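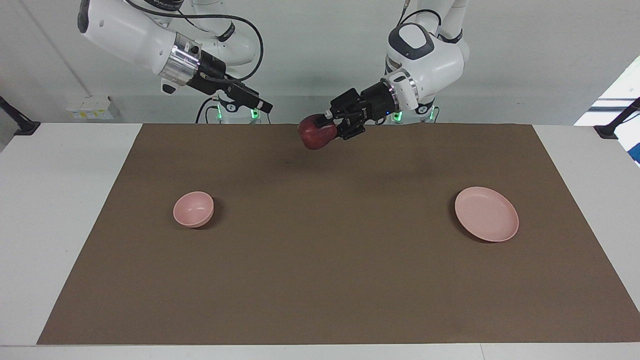 The left arm holds an apple over the mat, with the bowl and plate set out for a sorting task.

The robotics club at Kellik College meets after lessons in a room that used to be the languages store, and by half past four most of its members are arguing about fruit.

Their project this year is called Brokel. The aim is to get a two-armed robot to lay out and clear a simple meal when it is told to, working only from examples the students have given it. They steer the arms by hand through a task, save the attempt, put everything back and do it again. When there are enough good attempts, they train a program on them and see what it has learned.

By March the club had saved 453 attempts at the apple task, which asks the robot to pick up an apple and put it in either the bowl or the plate. The target is 500. An earlier version was trained on 400 and did well with the bowl but kept letting go of the apple too early over the plate, so that it rolled off the rim and across the mat.

"We thought the program was wrong," says Rónán Cronin, who is seventeen and has been in the club for two years. "Then we watched our own attempts back and we were doing it too. We were dropping it from too high because we were bored. It copied us."

The club threw out the worst of those attempts and wrote a page of rules, which is taped inside the cupboard door. Lower the apple before opening the fingers. Change where the dishes go after every fifth go. Stop after twenty minutes and let somebody else drive.

Steering is harder than it looks. New members tend to move both arms at once and bring them too close together. Cronin starts them on one arm and a sponge, and only lets them use fruit when they can lift the sponge without squashing it flat. A bruised apple counts as a failed attempt, even if it lands in the right place.

The work is slow and a lot of it is tidying up. Each session begins with a check of the grippers and the cables - a loose one cost the club most of an afternoon in the autumn - and ends with someone typing up notes on what went wrong. The notes are blunt. One entry reads "grabbed the bowl, meant the apple". Another just says "again".

In the summer term the club will take Brokel to the Jirarau schools' challenge, where teams have to show a household task from start to finish in front of judges. Teams see the dishes they will be given only on the morning itself, which is why the club now moves its own about so often. A team from Lūse won last year with a robot that folded tea towels.

Cronin will have left for university by the time of next year's event. He is teaching two of the younger members to run the training, and they have already asked to swap the apple for a boiled egg. He has said they can try it once they reach 500.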